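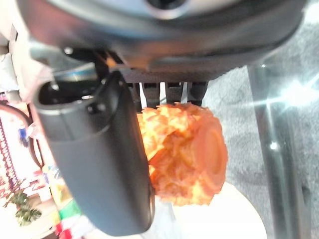 Cliler reformulated, or is it my nose?

vetiverdan
Posted 2025-05-30
I bought my first bottle of Cliler as a student and I'm on my fourth now. The new one came in April and something is off. The pineapple in the opening used to be sharp, almost green, and it lasted long enough that I'd still get it on the bus. Now it's sweet for a couple of minutes and then I'm straight into the woods. The cap is different too. The old one was matte black with soft rounded edges, same sort of finish as the big finger in my picture, and the new one is shiny and feels lighter in the hand. Batch code on the old box ends in 91, the new one ends in 18. Has anyone else compared the two side by side?

ostrava_amber
I have both and I don't smell much difference in the opening. The drydown is where they changed it. The moss is thinner and there's a woody amber that gets loud on fabric. On skin it behaves better.

pagesandpetals
How old is the old bottle, and where was it kept? Top notes go first. If it sat on a bathroom shelf you might be comparing a fresh bottle to a tired one and liking the tired one more.

vetiverdan
Bedroom drawer, in the box. But if it had faded I'd expect the old one to have less pineapple, and it has more.

pagesandpetals
Less of the bright stuff, yes. What's left can come across as sharper. I've had that with citrus.

Katona_fan
Lajos Katona left Dratel before this batch would have been made, so I always assumed they'd touch it sooner or later. He did the original and he was fussy about that top accord. Akihiko Kuroda signs everything for the house now. His style is softer and sweeter — try Miyazaki if you haven't, it has the same syrupy fruit for the first half hour.

ostrava_amber
I don't think you can put that on Kuroda. Perfumers get told to rework a formula because a material is restricted or the price went up. He may have had very little say.

Katona_fan
Fair, but Miyazaki was his own from the start and it smells like the new Cliler to me.

quietsillage
It doesn't to me. I own Miyazaki and wear it to work twice a week. It's apricot and tea. I get no pineapple in it at all.

vetiverdan
I should say what I mean by pineapple, as people use it for different things. I mean the whole fruit before you cut it, the skin and the leaves, a little bit dusty. The new one is closer to canned.

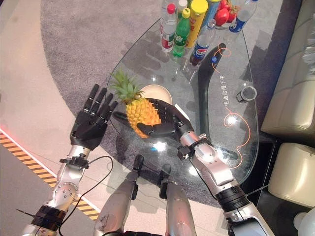

Whole pineapple, crown still on.

quietsillage
OK, that helps. Then I agree with you about the new batch. It's the flesh and the juice, no leaf.

brunomidge
I went the other way. I never liked the old opening, it gave me a headache, and I bought the new one last week after trying it at the counter. Projection is lower but I got two compliments at dinner, which never happened with the old version.

ostrava_amber
If anyone wants the green side back, layer it. One spray of Jiltell under it works for me. It's mostly galbanum and grapefruit, and it's gone in an hour, so it doesn't get in the way of the base.

Katona_fan
You shouldn't need to buy a second bottle to fix the first one.

ostrava_amber
No, but I already had it.

vetiverdan
I have a sample of Jiltell somewhere. I'll wear old on one arm and new plus Jiltell on the other tomorrow and post back. If anybody has a batch between those two codes I'd like to know which cap it came with.

pagesandpetals
Mine ends in 18 as well, and it has the matte cap. So I wouldn't go by the cap.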